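Keltico Steam Station - Set-Up and Use
Section 4: First fill, first press, and where to put the thing

Read Section 3 first if the station is still in the box. The transport clips have to come off before any water goes in.

4.1 Placing the station

1. Pick a flat spot near a grounded outlet. No extension cords.
2. Base unit on the left if you're right-handed, on the right if you're left-handed. The hose swings better.
3. Leave a hand's width behind the base for the vent.
4. Push down on all four corners. If it rocks, turn the rear foot until it stops.

Note: the Zulon folding board is sold seperately. Any heat-safe board or a padded table works. An unpadded table does not, the steam has nowhere to go and comes back at your knuckles.

4.2 Filling

1. Unplug. Every time.
2. Lift the tank straight up by the handle. Don't tilt.
3. Tap water is fine up to medium hardness. Above that, half tap and half distilled.
4. Fill to the MAX line, no higher.
5. Drop the tank back in until it clicks. No click - no steam.

Caution: no scented water, no starch, no vinegar in the tank. Descaling is in Section 7 and uses the Tullov sachets only.

4.3 Sorting the load before you switch on

Low heat first, then work up. Synthetics, wool, then cotton and linen last. The soleplate takes a good while to cool back down so doing it the other way round means standing and waiting. Blends go by the weakest fiber on the label.

Check pockets. Close zippers. Turn dark items inside out.
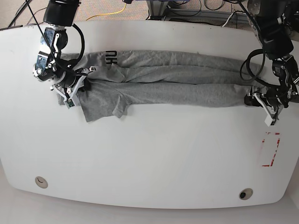
Knits need less than people think. Medium heat, short bursts, lift and lower the iron and don't drag it or the hem goes wavy. A gray tee folded into a long strip, like this one, is fine for a drawer but it isn't ready for the iron - with one end bunched up and a flap hanging down you'd be pressing creases in through several layers. Open it out flat first. Anything with printed letters gets turned inside out, or use a pressing cloth on top.

4.4 First press

1. Plug in. Switch on. Both lights blink.
2. Wait for solid green. Takes 2 minutes, longer in a cold room.
3. Point the iron away from you and hold the trigger for 4 seconds. A few drips and some white flecks are normal on first use.
4. Wipe the soleplate on an old towel.
5. Set the dial to the lowest label in your pile and start.

Note: a faint smell on first use is normal and goes after one tank. If it's still there after the second, stop and see Section 9.

Caution: the hose gets hot near the iron end. Keep it off bare arms.

4.5 Clearing up

1. Dial to MIN, switch off, unplug.
2. Iron back on its rest, heel down.
3. Leave it 90 minutes before you empty the tank or move anything.
4. Tank out, tip the water away, leave the cap open to dry.
5. Wind the hose loosely. Don't kink it at the collar. 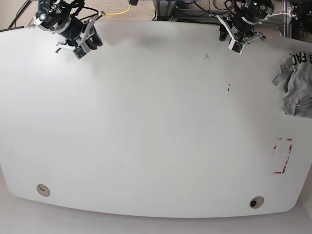

Moisture is what ruins work surfaces, more than heat does. Steam goes down through the cover and sits underneath, so lift the padding after every session and let the underside air. On a pale top like the white one here, go over the surface with a dry cloth and run it along the rounded front edge too, that's where drips like to hang. Don't put the padding back untill both sides are dry. Never rest the hot iron on a bare tabletop.

4.6 Using the station with the Urban cover

The Urban cover is the felt-backed one, part 353. Fits most tables. Shiny side down, felt side up. Pull the cord snug and tuck the knot under, not on top where the iron will catch it. Machine wash cold, dry flat. Shrinks a little the first time - re-tie the cord after.

Caution: do not use the cover with the iron set above the linen mark. The felt will yellow.

Next: Section 5, vertical steaming (curtains, jackets on hangers).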